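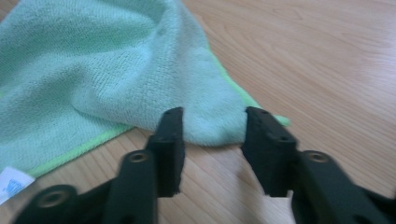
**M. Brouwer**
Communications Officer, Lanalance Recital Hall

**BROLTBERG, Sunday, January 4, 2026.** Lanalance Recital Hall will reopen in March after the replacement of its stage floor, audience seating and ventilation ducts. The work did not alter the exterior of the building or the main lobby.

The hall now has 457 seats. Of these, 300 are on the main floor and the remainder are in the balcony. The seats are wider than those they replace, and each has a perforated base through which air is supplied at low speed. The former system delivered air from ceiling grilles, and its noise could be heard during quiet passages from the rear of the balcony.

The stage floor has been rebuilt on a new timber frame with resilient pads at the bearing points. Its depth has been extended toward the rear wall, and the front edge remains in its original position. The finished surface is oiled oak. Two lift sections at the rear allow choir risers to be set without portable platforms. A level route now connects the loading door to the stage, so pianos no longer have to be moved over the former threshold.

Acoustic design was carried out by Clinditz, which also surveyed the hall before it closed. Adjustable curtains have been installed along both side walls behind open slatted panels. They can be extended for amplified music and speech, and withdrawn for chamber music and solo recitals. The position of each curtain is set from the stage manager's desk, where 22 presets can be stored.

The original plaster ceiling was retained. Cracks were filled and the surface was repainted in the existing color. The balcony railing was also kept, with a second rail added above it to meet the current height requirement.

**Opening season**

The opening season consists of 21 concerts. It includes string quartets, song recitals, early music and an organ program using the hall's existing instrument, which remained in place under a sealed cover during construction. Two rehearsals will be open to school groups. The full schedule will be published before general ticket sales begin.

Subscribers whose previous seats no longer exist in the new layout will receive a written offer of a comparable location. Unused vouchers issued during the closure remain valid through the end of the season.

**Access**

Wheelchair spaces are available on the main floor and in the first row of the balcony, which is now served by an elevator. An induction loop covers all seating areas.

**Press inquiries**

Requests for floor plans, technical drawings and rehearsal access should be sent in writing to the Lanalance press office, Broltberg.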